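Projektbericht: Besuch beim Tag der offenen Tür in Drurnitz

Von Merike Raudsepp und Kamran Magsi

Schon auf der Hinfahrt haben wir uns gefragt, ob wir von der Technik überhaupt etwas verstehen würden, denn unser Projektkurs hatte bis dahin nur am Simulator gearbeitet. Die Sorge war unbegründet. Vija Lepik, die bei Skamutine die Werkstatt leitet, empfing uns sehr herzlich und nahm sich viel mehr Zeit, als im Programm stand – mit bis zu 44 Gästen war es in der Halle ganz schön eng.

Am längsten blieben wir bei der Vorführung des Greifers. Elīna Šimkus zeigte uns geduldig, wie man einen Bewegungsablauf am Handbediengerät anlegt, und ließ jeden von uns einmal selbst einen Punkt setzen.
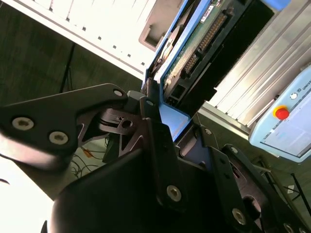

Seite 104

Aus der Nähe fällt auf, wie viel am Greifer verschraubt ist und wie die schwarze Beschichtung an den Kanten der Gehäuseplatte schon abgerieben ist. Für unseren eigenen Entwurf nehmen wir mit, dass die Schrauben von außen gut erreichbar bleiben sollen. Sehr gefallen hat uns auch die grüne Platine im blauen Rahmen, über deren Steckerleiste wir noch lange mit Zhiqiang Wan gefachsimpelt haben (er arbeitet seit 2010 im Haus und kennt offenbar jeden Pin!).

Im Oktober wollen wir unseren Greifer im Kurs vorstellen, und Frau Lepik hat versprochen, vorher einen Blick auf die Zeichnungen zu werfen.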